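Pundik (video game)

Pundik is a turn-based village management game for Windows, Mac and Linux, made by a small studio called Flarnness. I've been keeping this page on the wiki going for a while now, and it's written the way I talk, so please forgive the odd "I" in what should be a proper entry!

Setting

The game takes place in Standelstead, a flooded valley where the roads have gone and everybody gets about by raft. You start with 3 households and one working mill. The story (there is a bit of one, mostly told through letters) follows the quarrel between the mill families and the Vandenberghe, a trading company that owns the only lock on the river. You can side with either, or ignore both and grow turnips, as I did for most of my first save.

Gameplay

Each turn is a week. You hand out jobs, settle arguments, and then watch the water level go up or down. Floods are the main threat, but they also carry timber and lost goods into the valley, so I usually leave the lower fields empty in January and put them back to work once the water drops. There are 95 buildings in the full game, counting upgrades. The lock house is the one most people rush for, and I think it's worth the stone.

Villagers have moods and grudges, and they pass these on to their children - a feature I love, even if it once cost me a bakery. Children also ask for toys, which you can barter for or make in the workshop. A happy child grows up to be a faster worker.
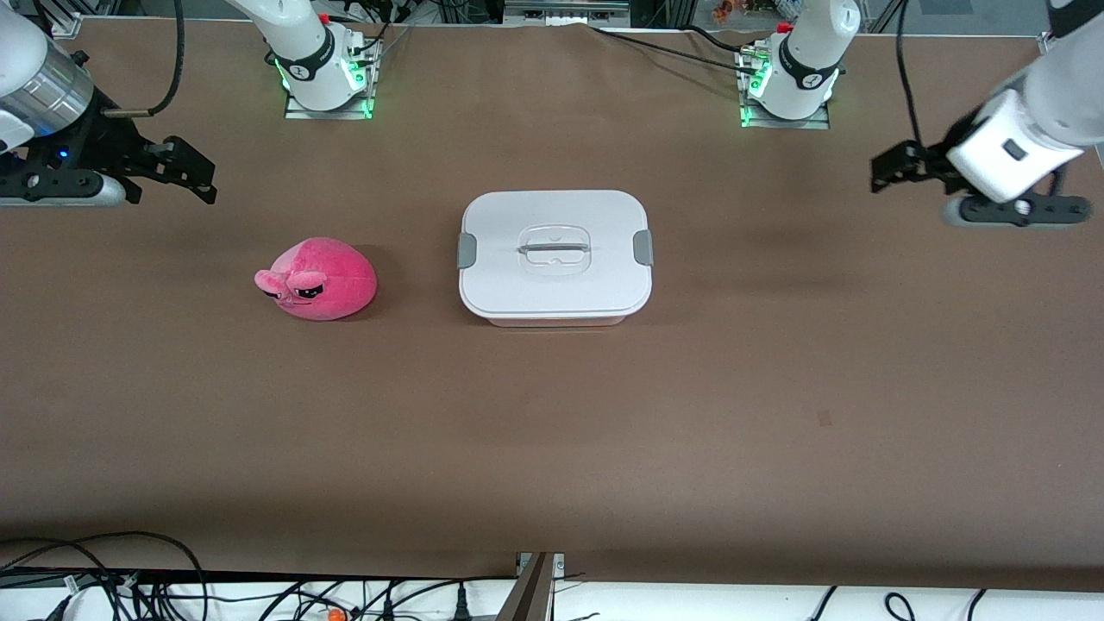
A pink plush toy and a white plastic container on a brown tabletop.

Difficulty and modes

There are two main modes. Story mode follows the Vandenberghe letters and ends after 141 turns. Open mode carries on for as long as you've got people left, and my longest village reached turn 3857 before I let it go (the save file took ages to load by then). Difficulty mostly changes how quickly the river rises, plus the prices at the lock.

Updates

The patch of October 28, 2024 added bridges, a second type of raft and a much better way of sorting the villager list. It also fixed the bug where goats could be sent to council meetings, which a fair few players were sad about. Mods go in a folder next to the saves, and the Linux version reads them the same way as the Windows one.

See also

Standelstead map
List of Pundik buildings
Vandenberghe letters in order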